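Clearance rules, again

Vusia put out version two of its house rules for two-arm work in simulated rooms, and three people sent it to me inside a day. I've read all 16 pages. Some of it is fine. A lot of it reads as if written by someone who has never had to follow it.
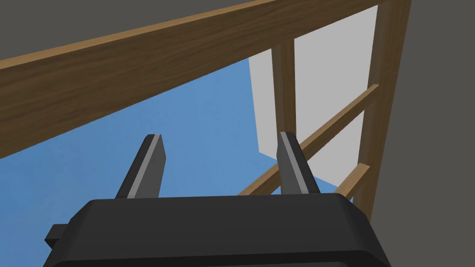 Jonalyn Espiritu

18 October 2018

Start with rule one: "The gripper shall approach with fingers open and clear of all structure." Clear by how much? The old Husar sheet at least gave you a distance you could argue with. This one leaves it to the operator's judgment, and then the checklist wants a yes or a no. I put the question to the authors and got a link back to the rule.

Then there's the part on idle arms. When one arm works, the other is supposed to be "parked in a neutral posture." I went looking for a definition of neutral and found none.
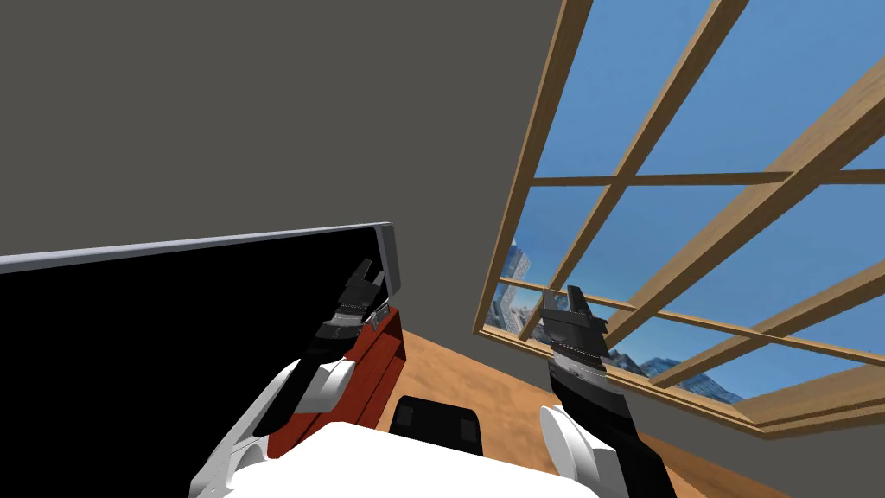 My own habit is older than any of these documents: pick a parking pose, write it down, and make every run start from it. It's dull and it catches things. With one gripper up by the corner of the cabinet and the other in front of the window, I'd want the log to say which of them is working and which is parked, and the Vusia form has no box for that. It does have a box for the operator's mood.

I'm also not sold on the numbers. They say the rules were tried on 2339 runs at Sukside, of which 1590 passed. Passed what? If the test is the checklist, and the checklist is yes or no on a rule with no distance in it, I don't know what a pass means -- and I doubt they do.

I'll keep using the start-of-run check, which is good, and the bit about naming every fixed object before you move. The rest can wait for December, when version three is promised.

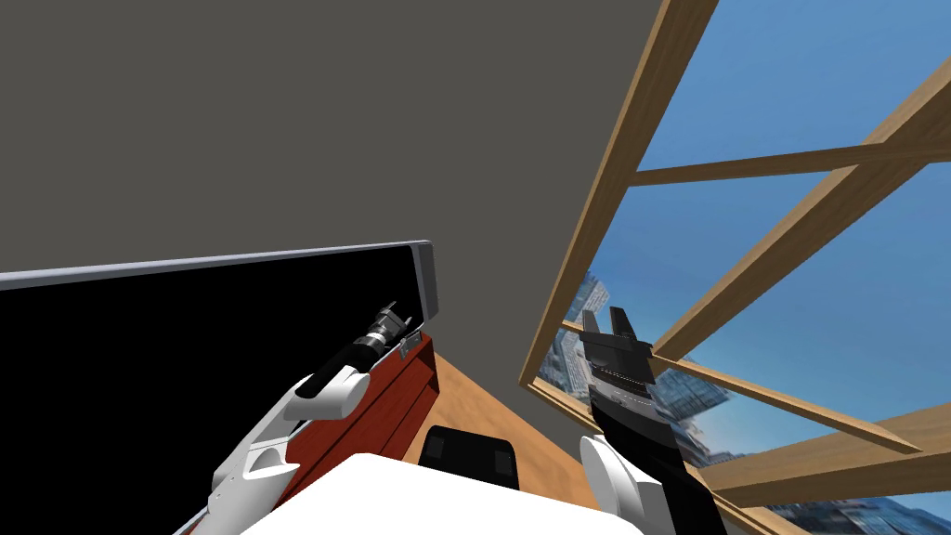 What I'd change first

Put a distance in rule one. Define neutral. Drop the mood box.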